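Lettre d'information, 22/05/2018

Caruso revient avec une enquête sur les radios de la vallée

Le quatrième épisode de Caruso est en ligne depuis ce matin. Le podcast documentaire quitte cette fois les tribunaux pour s'intéresser à Radio Ramalby, une station locale qui a cessé d'émettre après 20 ans d'antenne. L'épisode repose sur un long entretien avec son ancienne rédactrice en chef, Agata Farina, qui n'avait pas encore parlé publiquement de la fermeture.

Elle y raconte les derniers mois de la rédaction : les journaux du soir préparés à deux, le correspondant de Drollville payé en retard, puis la lettre du propriétaire, le groupe Reltum, reçue en juillet. La station employait alors 10 personnes. 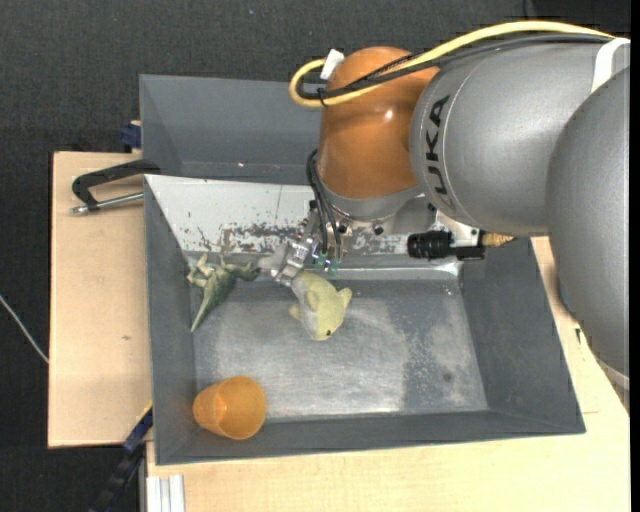
Issa Jaber
Rédacteur, rubrique Médias et audio

L'entretien dure un peu plus d'une heure. La première moitié suit la chronologie, sans musique et presque sans interruption. La seconde est plus inégale. L'équipe y fait entendre des extraits d'archives, dont un débat municipal de l'an 2000 où trois candidats se coupent la parole pendant plusieurs minutes. Le passage est long, mais il donne une bonne idée de ce qu'était l'antenne à l'époque.

Farina revient aussi sur les archives elles-mêmes. La station a laissé 527 cassettes, rangées par date de diffusion et dont une partie n'a jamais été numérisée. Elle souhaite les confier à la bibliothèque de Drollville. Reltum, qui en reste propriétaire, n'a pas répondu aux questions de l'émission.

On regrettera que les anciens techniciens ne soient pas entendus. Leur départ est évoqué à deux reprises, toujours par d'autres. Le prochain épisode doit leur être consacré, avec un retour sur la grève qui avait interrompu les programmes pendant neuf jours.

Caruso s'écoute gratuitement sur les applications habituelles. La transcription de l'épisode sera mise en ligne dans la semaine.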